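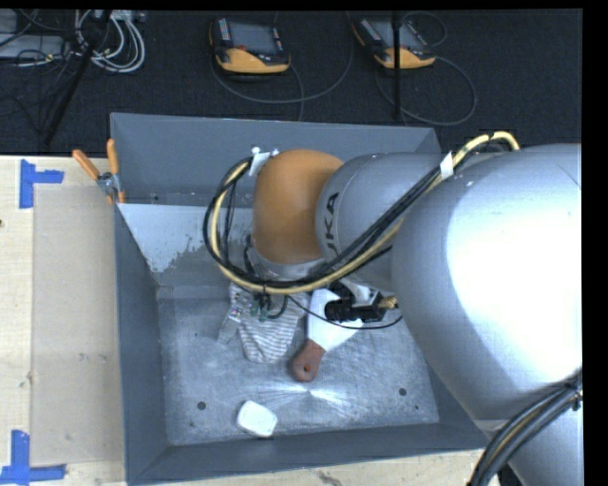 Ifor Skyrme

November, bin cell, gripper comparison continued

Started at 8:30 with the parallel gripper back on the arm. Dirk had the Vi suction head on until last night and his numbers are in his own book, so I won't copy them all. He got 728 good picks out of 775 tries, nearly all of the misses on cloth.

Same bin as before, and the same kind of mix: cloth, spatula, small white block. Put things back by hand between runs and didn't try to repeat the exact layout.

Block: no trouble in the middle of the floor. Close to the front wall the outer finger touches the slope before the fingers are all the way down, and the controller reads that as contact and stops. Raised the contact threshold one step. Better, but I don't want to go higher until Emanuel has looked at the force log.

Spatula: gripping at the handle works if the approach is square to it. When the planner goes for the blade it slides out on the lift. The blade is wide and white and the camera likes it, so the planner picks it first most of the time. Asked Adelmo if we can weight the score toward narrow parts. He thinks so, in the Steveo branch, not in the one we run now.

Cloth: this is where the fingers beat suction. Pinch from above, close slowly, lift. It does sometimes come up with a second item under it and the width reading doesn't show that.

Glare on the bin floor is still a problem for the depth image. There is a bright streak below the spatula handle and the points there are junk. Lucian wants to try a matte liner. I would rather move the lamp first - it costs nothing.

Cables: the bundle loops low under the wrist joint, and one thin black cable sags right by the gripper. Limited wrist rotation to 155 degrees for today and ran at reduced speed. Needs a proper clip before anyone goes back to full speed.

Swapped finger pads at 2:15, the softer Korkau set. 4 short runs only. Grip on the handle is better, release of the block is worse, it sticks to one pad and drops late.

To do:
- move lamp, redo depth capture with bin empty
- clip for the thin cable
- force log to Emanuel
- ask Ponenix about a shorter fingertip for the wall picks

Dirk has the cell tomorrow morning. Left the soft pads on.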